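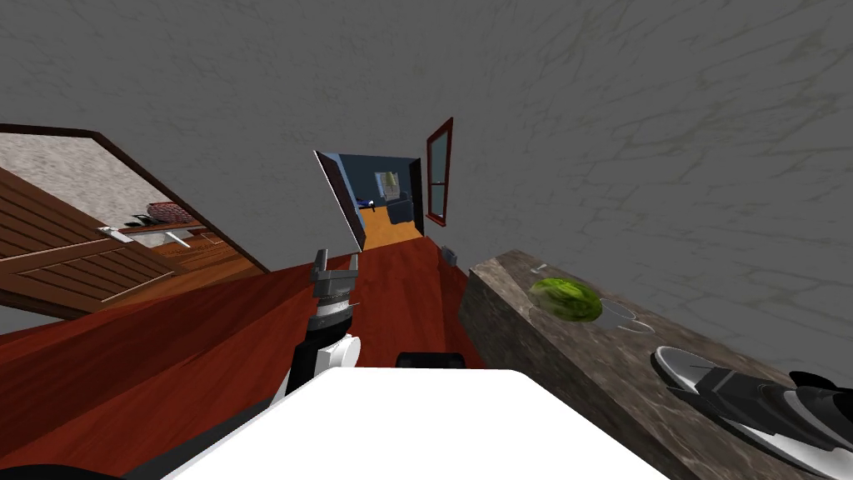
Building a Wall-Mounted Coat Bench – Speaker Notes

Evening talk, Mananen woodworking club
Byung-chul Wang
August 13, 2025

Opening

Thank everyone for coming. Mention that the plans are on the handout table by the door, one set per household please.

The bench I'm going over tonight is a simple one. Seat, two sides, a back panel with hooks, and a shelf underneath for shoes. I built the first one for our own entry and have built three more since then for relatives. The plan changed a little each time, and what I'm showing is the latest version.

Ask how many people have cut a dado before. If it's most of the room, skip the part on test cuts.

Lumber

All of it is 3/4 inch pine except the back panel, which is 1/4 inch plywood. Pick the boards yourself. Sight down the edge of each one and put back anything with a twist. A little cup is fine on the shelf but will show on the seat.

I buy mine at Fundness because they let you go through the stack. Bring the boards inside and stand them on edge for a week before cutting. I skipped this on bench number two and the seat pulled away from the left side by the width of a dime.

Cutting the sides

Cut both sides to length at the same time, clamped together. The sides are 18 inches tall and 14 inches deep. Mark the front edge of each one with pencil so you don't end up with two left sides. I have done that.

The dado for the shelf starts 5 inches up from the bottom. Two ways to cut it:

Router with a straight edge clamped across both sides at once.
Table saw with a dado stack, fence set from the bottom edge.

I use the router. Depth is 1/4 inch. Take it in two passes. Test the fit with a scrap of the real shelf board, as "3/4" pine is rarely quite that.

PAUSE – pass around the sample joint. One side is too tight and one is right. Let people feel the difference.

Glue-up

Dry fit first, every time. Then glue the shelf into the dadoes, set the seat on top, clamp, and measure corner to corner both ways. If the two numbers don't match, shift the clamps until they do. Leave it overnight.

The seat gets glue and four screws, two into each side, countersunk and plugged. Cut the plugs from the same board as the seat and line up the grain.

Back panel and hooks

The back panel sits in a rabbet along the rear of the sides. Glue and brad nails. The hook rail goes on separately and is screwed to the wall studs. Don't hang the hooks on the plywood alone. Wet winter coats are heavy and the plywood will bow.

For hook height, I go 60 inches off the floor for adults. If there are children in the house, add a second rail at 40.

Fastening to the wall

Find the studs before you bring the bench into the room. Mark them with painter's tape. Take off the baseboard behind the bench or notch the sides to fit over it – I notch, using a cardboard template. Old plaster needs a pilot hole with a masonry bit first, then switch to a wood bit when you reach the stud.

If the floor is out of level, shim under the low side and scribe a piece of trim to cover the gap. Don't plane the bench to suit the floor. You may move it someday.

Finish

Sand at 120, then 180, and finally 300 if you plan on clear finish for the seat. There is no point going to 800 on pine. For paint, stop at 180. Two coats on the sides, three on the shelf, where shoes will scrape it.

Knots need shellac under paint or they bleed through by spring.

Questions I usually get

Can it be longer than 4 feet? Yes, but add a center divider under the seat, same height as the distance from shelf to seat.

Can I use pocket screws in place of dadoes? Yes. Put them on the underside of the shelf. It will hold, and the shelf is easier to take out later.

What about a hinged seat? It needs a front rail and a lid support on each side. I don't have drawings for that version yet.

Before people leave

Clamps on the back table belong to the club. Sign-up sheet for the router session is next to the handouts. Please stack the chairs.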